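Most advice on laundry goes into washing and hardly any into drying, and I think that is the wrong way around. A towel that goes on the rail in a bunch stays damp in the middle and smells by morning.

My view is that every towel should be picked up by its top edge and opened out before it goes anywhere near a rack. Thin cloth too.
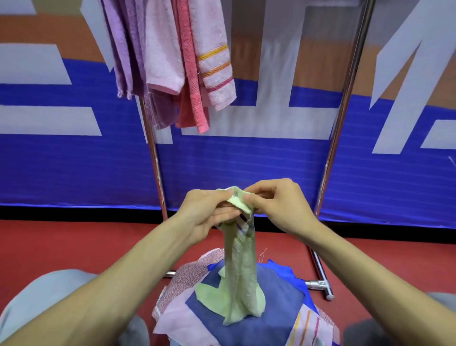
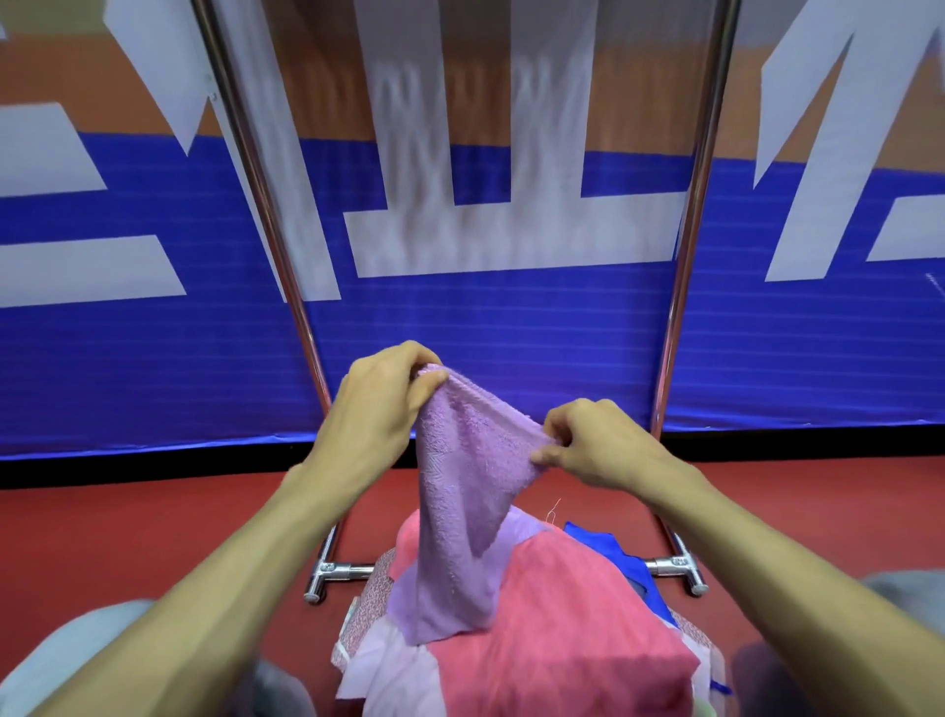
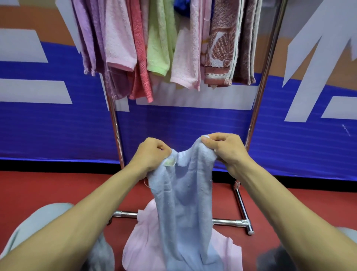
Mervyn Cropper, my neighbor, says life is too short and throws his over a door. He is welcome to. I would still take a plain rail over a dryer in July – it costs nothing to run, and towels keep their loops longer. Leave 2 inches between them and go do something else.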